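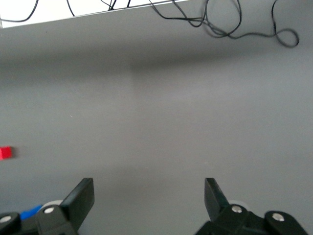
3.2 Surface finish and perceived desk comfort

Figure 2. A matte gray tabletop of the general type discussed in this section, with black cables at its far side.

Of all the results in this study, the ones on surface finish surprised us the most, and we want to spend some time on them. Earlier work on shared offices has looked hard at noise, daylight and chair height, but the plain top of the desk has had very little attention. People rest their forearms on it all day long! It seemed odd to leave it out.

We collected 522 usable survey responses from staff at two sites, Vallow and Mottram. Both sites had moved to shared desks in February, and both used the same booking system, so the daily routine was close to identical. The main difference was the finish. Vallow had kept its older glossy white tops, while Mottram had bought matte gray ones (Figure 2). Respondents rated glare, warmth to the touch, perceived cleanliness and overall comfort on a seven-point scale.

Glare ratings behaved as we expected. Staff at Mottram reported less trouble with reflections, and the gap was widest at desks next to a window. Perceived cleanliness was far more interesting. We had assumed that a white, shiny surface would look cleaner to most people, and in the morning it did. By late afternoon the order had flipped, and the matte tops were rated higher. Several comments from Vallow mention fingerprints and coffee rings, often with real feeling. One person wrote that they wiped the desk before lunch and again after it - "and it still looks like somebody else's."

Comfort ratings followed cleanliness much more closely than they followed glare. This fits well with the idea put forward by Hoshino in the pilot study at Iken, that people who share desks judge them first by traces of the last user. Riku Hoshino's interviews there were small in number, but the same theme came up again and again, and we were delighted to see it return in a much larger sample.

Cables deserve a short note. We did not set out to study them, yet they came up in the free-text answers at both sites, usually in connection with cleaning. Loose cables make a desk harder to wipe down, and respondents who complained about them also gave lower cleanliness scores whatever the finish. We added a cable question to the follow-up survey at Irnesetti, and those results are reported in Section 4.

One limit should be kept in mind. The tops at Vallow were older than those at Mottram, and wear may explain part of the afternoon drop. A fair test would place new glossy and new matte tops side by side on the same floor.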